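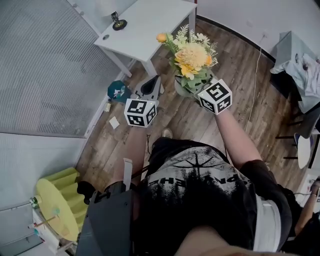 # Fake Flowers, Real Vases: Keeping the Pretty Stuff Clean

I love artificial flowers and I'm not going to be shy about it. My north-facing hallway gets no sun at all, and a stem of silk eucalyptus has been cheering it up for nine years. But faux flowers collect dust like nothing else in the house, and a dusty fake rose looks sadder than a dead real one. So here is everything I do to mine, plus the vases, plus the floor they end up shedding on. Grab a drop cloth and let's go!

## The weekly two-minute dust

Take the hair dryer, set it to cool and low, and hold it at arm's length. Blow from the top down. Do it outside if you can, or over the bathtub, unless you enjoy moving dust from the flowers to the couch.

Cool is the important word. Most cheap flowers are put together with hot glue, and warm air will loosen the petals before you notice. I lost a whole peony that way (the petals slid down the stem like a sock).

No hair dryer? A soft makeup brush works beautifully, and so does a clean one-inch paintbrush. Feather dusters snag on wire stems and leave bits behind, so I've stopped using mine.

## Find out what they're made of before you get them wet

Rub a petal between your fingers.

- **Smooth, cool, a bit rubbery:** plastic or latex. Plastic can be washed. Latex-coated ones ("real touch") want a damp cloth only.
- **Woven, with a visible thread:** polyester or silk. Polyester is usually fine with water. True silk is not.
- **Stiff and papery:** paper or dyed wood shavings. Keep these bone dry, always.

Still not sure? Test for color. Dampen a white cotton swab, press it against the back of a leaf low on the stem, and count to thirty. If the swab picks up green, no washing. Dark reds and purples are the worst for this, so test those separately even if the leaves come up clean.

## Dry cleaning with salt

This is my favorite one because it's so satisfying! It works on polyester and on sturdy silk.

1. Put half a cup of table salt in a big paper grocery bag.
2. Put the flowers in, heads down, stems sticking out.
3. Gather the bag closed around the stems with one hand.
4. Shake gently for a minute or so, turning the bag as you go.
5. Lift them out slowly and tap the stems against the inside of the bag.
6. Finish with the cool hair dryer to get the last grains out.

Look at the salt afterward. It'll be gray. You will feel wonderful and slightly disgusted.

Kęstutis Liepiņa wrote in to say he uses cornmeal for the same job. I tried it, and it does work, but it gets stuck in anything with a fuzzy center, like sunflowers or thistles. Salt for fuzzy things, cornmeal if you want it for smooth ones. Don't throw either of them on the garden when you're finished – sweep them into the trash.

## Washing plastic stems

Fill the sink with lukewarm water and one small squirt of dish soap. Swish each stem upside down, holding it by the bottom. Don't soak. The wire inside will rust where it's been cut, and then you get brown streaks inside the stem that never come out.

Rinse under a slow tap, shake over the sink, and hang the stems upside down from a clothes hanger with clothespins. Overnight is plenty. If you lay them flat on a towel they'll dry flat, and you'll be fluffing petals until dinner.

Cut wire ends can be sealed with a dab of clear nail polish. Do it once and you can forget about it.

## Fixing crushed petals

Steam is magic for polyester flowers that have been squashed in a box. Hold the bloom a foot above a kettle spout or in front of a garment steamer for a few seconds, take it away, and shape it with your fingers. Repeat as needed. Keep your hands out of the steam itself, please, and keep plastic and latex flowers well away from it.

For leaves with a hard crease, lay a thin dish towel over them and press with an iron on the lowest setting. Test one leaf first.

Frayed edges get trimmed with small sharp scissors. Follow the shape of the petal and take off less than you think you need to. If it keeps fraying, a thin line of fabric glue along the edge will hold it.

## Getting the vase clean

Narrow-necked vases used to drive me up the wall. Now I have a system.

**Cloudy glass.** Half white vinegar, half warm water, filled right up past the cloudy line. Leave it overnight. In the morning pour out most of it, add a handful of uncooked rice, put your palm over the top, and swirl like you mean it. Rinse and stand it upside down on a rack.

**Brown ring at the bottom.** A denture tablet in warm water. Two if the ring has been there since last January, as mine had.

**Glazed ceramic.** Dish soap and a bottle brush. Skip the rice, as it can scratch an older glaze, and be gentle around any gold or silver trim.

**Unglazed ceramic.** Damp cloth, no soap. It drinks everything up, and you'll be smelling lemon for weeks.

**Price sticker goo.** Rub in a little cooking oil, walk away for ten minutes, wipe, then wash with dish soap. Peanut butter works too, and makes the kitchen smell better.

One more for thrift store finds: run your finger around the lip before you wash it. Chips hide there, and a soapy hand will find them the hard way. Tiny chips on clear glass can be smoothed with very fine wet sandpaper.

## Making a light vase stand up properly

Artificial stems weigh more than you'd expect at the top and nothing at all at the bottom. A lot of vases made for them are so light that a slammed door tips them over.

Clean gravel is the easiest fix. Fill the bottom third, push the stems in, and top up. Dried beans are okay in a dry room, but I once found a bean with ambitions in a bathroom vase, so I've switched to gravel for good. Glass marbles look lovely in clear glass. Sand is the heaviest of the lot for the space it takes, but put it in a zip bag first or you'll be finding it forever.

Then add a bit of museum putty under the base – a pea-sized piece at each of three points, pressed down firmly. It peels off most sealed surfaces cleanly. I'd test it on painted furniture somewhere hidden, and I wouldn't use it on wax finishes.

## Arranging, very quickly

You don't need a class for this!

- Bend the stems. They come out of the package straight as pencils, and no flower on earth grows like that. Give each one a slight curve, with the heads pointing different ways.
- Cut them to different lengths using wire cutters. Kitchen scissors will be ruined.
- Tallest stem should be one and a half times the height of the vase, give or take.
- Pull the leaves down and outward so they cover the rim.
- Turn the vase as you work. If it's going in the middle of a table, it has no back.

Touran Ghorbani's tip, and it's a great one: tuck in a few real dried grasses or seed heads. Your eye lands on the real thing and believes the rest. Spray them with a light coat of hairspray first so they don't shed.

## And the floor underneath

Working on the floor is so much easier than working on the kitchen table, I think. There's room to spread everything out and nothing has far to fall. But wire ends scratch wood, and salt is gritty, so lay down an old sheet first.

When you're done, fold the sheet in from the corners, carry it outside, and shake. Go over the boards with a dry microfiber mop. If a few grains have dropped between the planks, use the crevice tool on the vacuum with the brush roller off.

For glitter (somebody will always give you a glittery poinsettia), press a lint roller straight down and lift. Rolling just spreads it around. A lump of play dough does the job too.

Drops of hot glue on a wood floor come up nicely with an ice cube in a plastic bag. Hold it on the glue for a minute, then slide a plastic card underneath. Pop!

## Storing them for the season

Wrap the heads loosely in tissue paper and lay them in a long, shallow box, heads at alternating ends. Wrapping paper bins are the perfect shape. Don't use newspaper, as the ink will find the white petals every single time. And don't store them in an attic that gets hot in summer, for the same reason we don't use warm air on them: glue.

Write what's inside on the end of the box as well as the lid. Vases go in separately, each one in a towel you needed to store anyway, and stuff something soft down the neck of the tall ones.

## Questions from readers

**Can I put artificial flowers outside?** Only the ones labeled UV resistant, and even then expect them to fade. Mine managed two summers on a covered porch before the pinks turned beige.

**Do I need the silk flower cleaning spray?** I've never found that it does more than a damp cloth, and some leave a film that grabs dust. Spray a hidden leaf first and look at it a week later.

**Mine smell like a shoe box.** Shut them in a large bag with an open dish of baking soda for a couple of days. Keep the dish upright!

**What about ones with the moss glued in?** Brush only. Water makes preserved moss leak green dye, and it'll go straight into your nice clean vase.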